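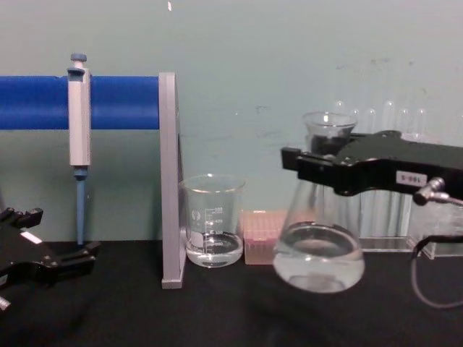

3.2 Water absorption and the retrieval of surface pressure

The retrieval of surface pressure from a transmission spectrum is limited mainly by how well the continuum absorption of water vapour is known. The line positions themselves are well measured, but the far wings overlap with the weak oxygen bands that a distant observer would use as a second marker. Liquid water adds a further difficulty when part of the disc is ocean. It is nearly transparent at visible wavelengths, as with the clear water in the lower part of the flask in Figure 2, and its absorption rises steeply towards the near infrared. A model planet with a dark sea surface can therefore look much like one with a dark, dry surface if only the visible bands are used. We treat the two cases separately in what follows.

Figure 2. Clear water in an Erlenmeyer flask.

The synthetic spectra were computed with the Mulent radiative transfer code, using 39 atmospheric layers between the surface and the top of the model. Cloud was represented by two decks, low and high, with fixed optical depths. Mixing ratios of water vapour, ozone and methane were drawn independently from log-uniform priors, and the surface pressure was varied between 0.3 and 3 bar. A total of 1,249 spectra were produced. Of these, 783 had a signal-to-noise ratio high enough in the oxygen A band to be passed to the retrieval, and the others were kept only for the false-negative test in Section 4.

Two continuum treatments were compared. The first follows the scheme of Benítez, in which the far wings are cut at a fixed distance from the line centre. The second, due to Hofstetter and Bühler, lets the cut-off vary with temperature. For dry atmospheres the two give almost the same pressure. For moist atmospheres the fixed cut-off returns values that are too low, and the bias grows with the column of water vapour. The effect is largest under the high cloud deck, where the lower layers contribute little to the signal and the prior begins to dominate.

The retrieval was run with about 1,000 live points for each spectrum. Doubling this number for a small subset changed the median pressure by less than the width of the posterior, so the lower setting was kept. The ozone column was not sensitive to the choice of continuum. Methane was affected slightly in the moist cases, where its band near 2.3 microns sits on the shoulder of a water feature.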